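Section 3: Hanging the Birkis Basket and Dealing with the Laundry

Hang the basket first. Villaseñor's first manual put laundry first, and we received letters.

1. Hold the basket level with the open side up. Upside down, it is a very poor basket.

2. Lift all 4 hooks over the wall rail and lower them together. 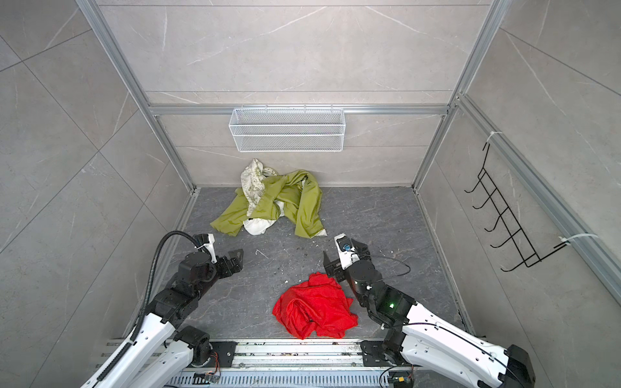 3. Press down along the front rim. If one end pops up, start over – a basket on 3 hooks is only waiting for a quiet evening.

CAUTION: The basket is for cloths and small garments. It is not a shelf for paint.

4. Pull the pile apart before folding anything. Red things go by themselves until you trust them.
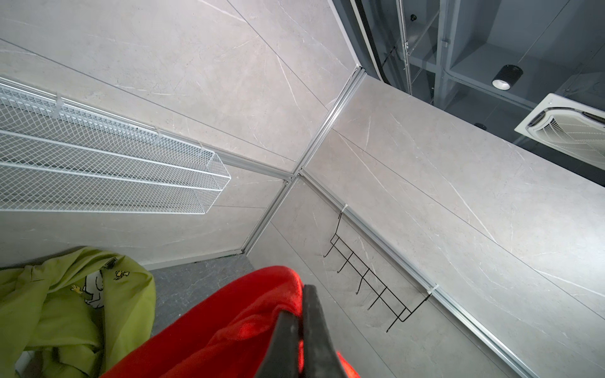 Cluvberg Home Guides – Page 7

5. Shake out each piece, then fold it to the width of the basket. Printed garments fold with the print facing out, so you can find the one with the dog.

NOTE: Leaving everything on the floor against the wall is known as the Arus method. We don't support it.
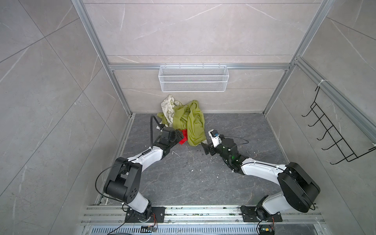 Page 8

6. Lay the folded pieces in the basket, heaviest at the ends.

7. Sweep the floor last.

Text: Tonantzin Solís. Revised January.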